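Home News Business What's On Sport Jobs Contact

We use cookies to improve your visit. By continuing to use this site you accept our cookie policy.

Outdoor tables prove popular with home workers

2 November 2020
By Geetha Panicker

Round outdoor tables put in over the summer at the Conceição gardens are being used as desks by people who would otherwise be working at home, according to the company that looks after the site.

Nisora, which manages the gardens and the two office buildings next to them, opened the seating area in June. It was meant for lunch breaks. The company says 1,182 people filled in its online survey in the weeks that followed, and 921 of them said they had sat at one of the tables at least once. Of those, some 108 said they had done an hour or more of work there.

"We thought people would come out with a sandwich and go back in again," said Tainá Seixas, who runs the site for Nisora. "Then we started seeing laptops. One man had a proper keyboard with him and a flask, and he was there until it got dark."

The tables have slatted tops, with the slats running out from a round panel in the middle. They stand on the paved side of the gardens, beside the long hedge, with slatted seats to go with them. The hedge was there before the seating and has been left at its full height, which Ms Seixas said helps with the wind.

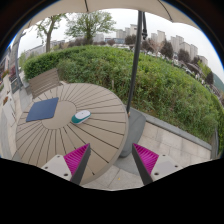 Working on slats has its drawbacks. Several people who answered the survey said a mouse would not run smoothly over the gaps, and that pens and memory cards could end up on the ground. Most had found their own way round it with a mat or a magazine. The centre panel is smooth, but it is a long reach from the seats and there is only room on it for one person's things.

Nisora has now bought 80 desk mats, which can be borrowed free of charge from the reception desk in the Sidix building. They have to be handed back by 5pm. Users are asked to wipe them down with the cloths provided before returning them.

Other requests were turned down. There will be no power sockets at the tables, as the cables would have to go under the paving, and the company said it had no plans to extend the office wi-fi outdoors. Parasols were tried for a fortnight and taken away again after two of them blew over.

Not everyone is pleased with the change. Some visitors told the survey that seats were hard to find at midday when people had spread their work out over a whole table. Nisora is asking anyone who is working to share, or to move to the tables at the far end, between noon and 2pm.

The seating will stay out all winter. Skutis, the contractor that cleans the paving, will also brush leaves from the tabletops each morning and clear the gaps between the slats once a month.

Mats can be booked a day ahead by calling in at reception. Groups of more than four are asked to speak to staff first.

Sign up to our weekly newsletter for local news by email. You can unsubscribe at any time.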